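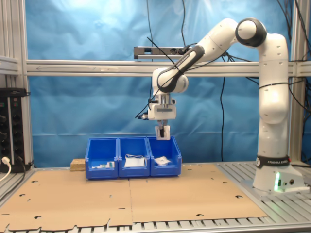

Villa Technical Center has revised the setup and maintenance procedure for its sorting cell at the Grirside campus, following a review of unplanned stops during the spring term. The cell, a Franka Emika arm mounted on a slotted aluminum table with three blue bins, is used to practice the handling of small packaged medical supplies.

Under the revised procedure, the arm is taken through a fixed warm-up of 27 slow moves before any packet is placed on the table. Staff then check the gripper fingers for wear and confirm that the cable along the arm has enough slack at full reach. The review attributed most of the stops to a cable drawn tight near the wrist — a fault that the control software recorded as a collision.

The cardboard covering on the table is also addressed. It remains in use as a soft working surface, and the sheets are to be laid flat with their edges meeting at the seam. A raised seam had shifted the grasp height enough to cause missed picks. Bin positions are now verified against a saved reference at the start of each session.

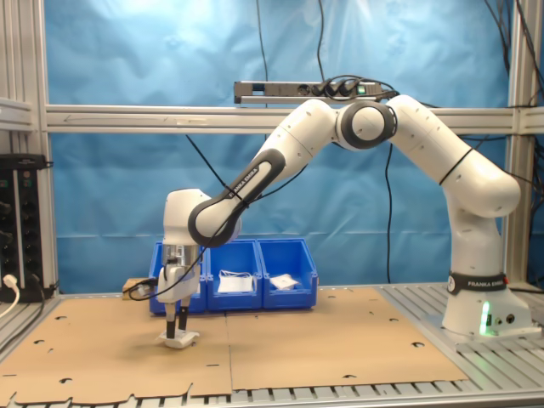 Service schedule

Routine inspection will take place after every 900 picks. It covers the mounting bolts at the base, the connectors and the finger alignment, and is expected to take 40 minutes. Replacement fingers and cables are supplied by Boter and kept on site. Any change to the gripper or its attachments requires a new payload setting and a short test at reduced speed before normal work resumes.

The center logged 183 sessions on the cell before the procedure was revised. Records from those sessions have been moved to Plirley, the campus maintenance log, where operators will enter each inspection and any part replaced. 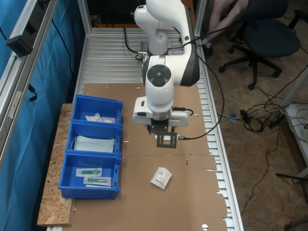
Dimas Ngau welcomed the fixed inspection interval but asked that the cable check be repeated at midday, noting that slack set in the morning can creep back toward the elbow after several hours of reaching to the far bin.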